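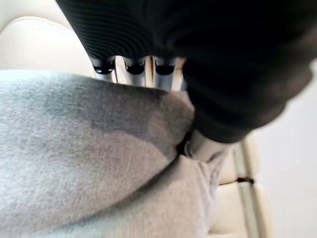

Maxine Halliday wrote: still dropping out every evening, same as before, and the light on the box stays green the whole time so please don't tell me to look at the light again.

Ticket status: open, passed to second line
Site: Briston, ground floor flat
Fault: broadband drops, phone line OK

Tried so far
– box restarted, twice
– new filter on the phone socket, no change
– moved off the extension lead and straight into the wall. No change
– wifi channel changed by hand. Better for an evening, then the same again

Log pulled from the box: 2,628 lines, of which 1,140 are the same message (lost sync, retrying). Nearly all between 18:00 and 22:00. Mornings clean. So not the wifi, or not only the wifi – a laptop on the cable drops at the same moment.

Asked Maxine what gets switched on at teatime. Oven, telly, lamps, the lot. Asked her to leave the lamps off for one evening. Waiting.

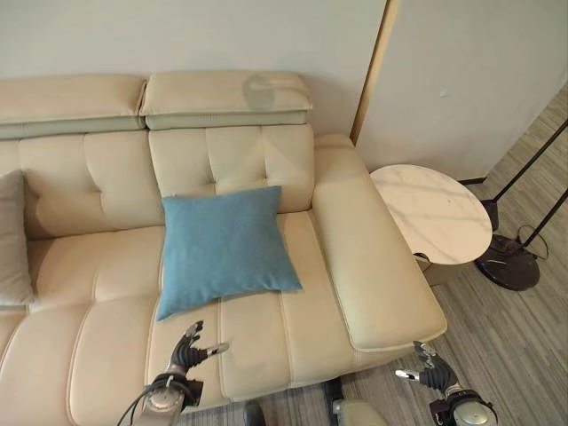
Update by Yayra Antwi, second line, 16:40

Picked this up from Dariusz. Read the log, agree it's the line side. Line test from our end passes but it was run at 11 in the morning so not worth much. Have booked another for 19:30.

Lamps off made no differnce, Maxine rang in to say so. Dimmer switch in the hall is next – she'll leave it fully off tonight, not just turned down.

Also the neighbour upstairs has the same trouble, different provider, same street cabinet. That should of been on the ticket from the start.

19:30 test: failed. Noise on the line, comes and goes. Dimmer was off so it's not that either.

Engineer requested, cabinet first and then the flat. Slot 2 to 5, Maxine says she'll be in. Told her to leave the box switched on overnight and not reset it, or we loose the log.

Leaving open till the engineer's notes are in.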